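作業机の天板、白っぽい大きな板を敷いている方いますか?

投稿者:Tuva Nordin
2026年8月5日

はじめまして、というほどでもないのですが、普段は読むだけで満足している者です。皆さんの机の話がいつも楽しくて、今日はとうとう自分の机のことを相談させてください。

わが家の作業机は、もともと祖母が縫い物に使っていた古いもので、天板に傷もへこみもたくさんあります。愛着はあるのですが、細かい手作業をしていると、落とした小さな部品が木目にまぎれてしまって、毎回顔を机にくっつけるようにして探すことになるんですね。それで先月、思いきって大きな板を一枚上に載せてみました。白というか、ほんの少しだけ薄紫がかったような色です。机の上面はほとんど隠れてしまいました。

これが思った以上に気持ちよくて、物が何もない広い面が目の前にあるだけで、さあやるぞという気分になります。それまでは糸だのクリップだの読みかけのはがきだのが机の四隅に住みついていたのに、板を敷いてからは余計なものを置くのがなんだか申し訳なくて、使うものだけを出すようになりました。
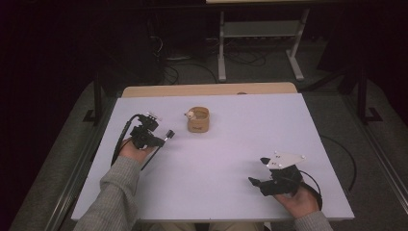
そんなわけで板そのものは気に入っているのですが、相談したいことが二つあります。一つは、手前の縁が前腕に当たること。長袖のニットを着ていればさほど気にならないものの、半袖だと夕方には腕に線がつきます。もう一つは、作業中に小さいものを入れておく器のこと。いまは紙のコップを板の奥のほうに立てて使っていて、手の邪魔にならないのはいいのですが、軽いので袖が触れただけで倒しそうで、いつもひやひやしています。

皆さんはどうされていますか。長くなってしまってすみません。

返信1:Gladys Bermúdez

Tuvaさん、ようこそ!お祖母さまの机、すてきですねえ。うちにも母から来た裁ち台があって、がたつくたびに紙を折って脚に挟みながら使っています。

腕の線、わかります、わかります。私は縁に手ぬぐいを細長く畳んだのを置いています。見栄えは全然よくないんですけれど、洗えるし、飽きたら柄を替えられるし、お茶をこぼしたときにはそのまま拭けるという(本当は拭いてはいけないんでしょうが)。縁だけ紙やすりで丸める方もいるようなので、板の材質によってはそれもいいかもしれません。

返信2:Arnulfo Chambi

横から失礼します。自分は白い板には反対派です。

以前、真っ白な板を机いっぱいに敷いて18か月使いましたが、夜に電灯をつけると照り返しで目が疲れて、最後は薄いグレーのマットに替えました。小さい部品が見つけやすいのは確かにそうなんです。ただ、見つけにくいものもあって、生成り色や乳白色の小物は白い面だと消えます。黒い道具は置いた場所がひと目でわかるのに、肝心の細工物が見えない。自分の場合は白い樹脂の玉を扱うことが多いので余計にそうでした。

紙コップについては、自分なら使いません。底に重りを入れるくらいなら、最初から重い小鉢を使ったほうが早いと思います。

返信3:Giuliana Ríos

Arnulfoさんのおっしゃることもわかるのですが、私は紙コップに一票です。

陶器の小鉢も使ってみたんですよ。Lonskaという雑貨店で一目ぼれして買った、手のひらにおさまる青いのを。ところが硬いものを入れるたびにカチン、カチンと鳴るので、夜、家族が寝てからの作業には向かなくて。その点、紙のコップは音がやわらかいし、縁がくるんと巻いてあるので指が当たっても痛くないし、くたびれたら取り替えればいいでしょう。クラフト紙の茶色いのだと、白い板の上でもどこにあるかすぐわかります。

倒れるのが心配なら、背の低いものを選んで、底に両面テープを小さく一か所。これで私は7年、ほとんど倒していません。ほとんど、です。一度だけ猫がやりました。

返信4:Arnulfo Chambi

両面テープは板に跡が残りませんか?自分は以前それで天板の表面をはがしてしまって、今でもその部分だけざらざらしています。背の低いものを選ぶというのは賛成です。

返信5:Giuliana Ríos

ああ、それは痛かったですね……。私のは貼ってはがせる弱いタイプです。書き忘れていました。強力なのは私も怖いです。

あと、入れるときに縁のところへちょこんと載ってしまうことがありますよね。入ったつもりで手を離すと、外側に落ちてころころ……。あれは紙コップでも小鉢でも同じですから、口の広いものがやっぱり楽だと思います。

返信6:Fredy Guzmán

皆さん器の話で盛り上がっているところ恐縮ですが、私からはコードの話をさせてください。

大きな板の机だと、線のついた道具を使うときに、線が手前の縁をずるずる這うんですよ。これが地味に危ない。コップを倒すのも、私の場合は袖よりコードです。左手側の線は左へ、右手側の線は右の机の外へ落として、体の前を横切らせない。それだけでだいぶ違います。床に垂らすときは椅子の脚に踏まれない長さで。私は一度踏んで、はんだごてを膝のほうへ引っぱってしまい、ズボンを一本だめにしました(お気に入りでした)。

板の照り返しは、うちでは電灯を横にずらしたらおさまりました。Arnulfoさんの目の疲れも、もしかしたら明かりの位置かもしれませんよ。

返信7:Arnulfo Chambi

電灯の位置は散々試しました。うちは天井が低くて、どこに動かしても映り込むんです。まあ、部屋によるということでしょうね。コードを左右に分ける話は同感です。

返信8:Tuva Nordin

わあ、ひと晩でこんなにお返事をいただけるとは思っていませんでした。皆さんありがとうございます。

Gladysさん、手ぬぐいはさっそくやってみました。祖母の藍染めのが引き出しにあったので、それを畳んで置いています。腕がとても楽です。でも前かがみになるとずるっと膝に落ちてくるのですが、これは何かで留めていらっしゃいますか?

Arnulfoさん、生成りのものが見えにくいというのはまさに思い当たります。全部替える勇気はまだないので、濃い色の布を端に一枚敷いて、白っぽいものを扱う日だけ使ってみようかと。

Giulianaさん、弱い両面テープ、買い物メモに書きました。猫はいないので大丈夫だと思います。

Fredyさん、コードは考えたこともありませんでした。見直してみたら、左の線が思いきり手前を這っていました。

返信9:Gladys Bermúdez

手ぬぐい、私は両端を洗濯ばさみで板に挟んでいます。ますます見栄えが悪くなりますけれど、木のものにするとちょっとだけ可愛いですよ。藍染め、いいですねえ。色移りだけ気をつけてくださいね、汗をかく季節ですから。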